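Sonside House Shared Kitchen
Minutes of the residents' kitchen meeting, October

Present: Seraina Bachmann (chair), Reto Hollenstein, Dirceu Prado, Burgi Nägeli (minutes)
Apologies: Hannelore Mühlbauer

Started at 7:10 p.m. in the kitchen.

1. Minutes of the last meeting

Accepted with one correction. Under item 4, the dish soap was bought by Dirceu, not Reto. Burgi has changed the copy in the binder.

2. Money

Reto reported 800 in the kitchen account after the refrigerator repair. Hannelore sent a note asking that 100 be kept back for small items through the winter. Agreed.

A new counter was raised again. The quote from Womel came to 3000 and does not include removing the old one. Seraina said the marble pattern has years left in it and the money is not there. Dropped until spring.

3. Counter space

Most of the meeting went on this. Dirceu said there is too little room to prepare food when two people cook at the same time. Burgi said the same and added that things put down on the counter for a minute stay there for a week. The group looked at the counter, the toaster oven and the back corner by the tile.
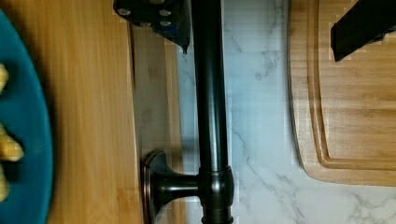
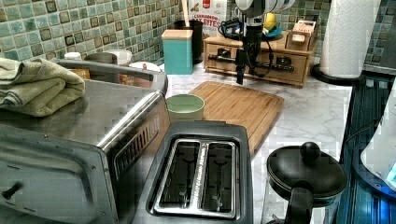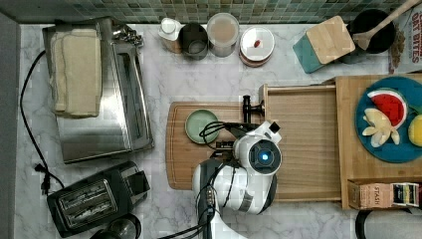
4. Decisions on the counter

a) Toaster oven. Stays where it is. Reto wanted it on the shelf by the door, but the shelf is not deep enough. Nothing is to be stored on top of it, and that includes towels. Folded towels go in the second drawer. Burgi will clear the drawer first, as it is full of bags.

b) Two-slice toaster. To be unplugged after use and the cord tucked behind it. Dirceu asked whether we need both a toaster and a toaster oven. Two in favor of keeping both, one against, Seraina did not vote. Both stay.

c) Canisters and jars. These can stay along the backsplash. Anything with powder in it must have a label saying what it is and whose it is. Unlabeled jars will be thrown out at the next cleaning.

d) Cutting boards. The large one with the groove may stay out. The others are to be stood up against the wall when they are clean. Seraina asked that boards be oiled now and then. Dirceu has oil and will leave it under the sink.

e) Cereal. Boxes go in the cupboard above the sink. Reto said the cupboard door sticks. He will plane it.

f) Plates with food on them. Not to be left out after a meal. This was agreed last year as well and Burgi asked for it to be written down again.

5. Cleaning the backsplash

The grout between the small tiles needs a proper scrub. Burgi has a brush that fits. Reto will help with the part in the corner, and everything along the wall has to be moved first. To be done before the end of the month.

6. Locker keys

There are 26 keys on the board and the list in the binder does not match them. Hannelore has the old list from Mösli. Seraina will ask her for it.

7. Other business

Dirceu asked for a second drying rack. Reto to look for a used one, paid from the small items money.

Closed at 8:25 p.m. Next meeting at the same time next month. Hannelore to take minutes if she is back.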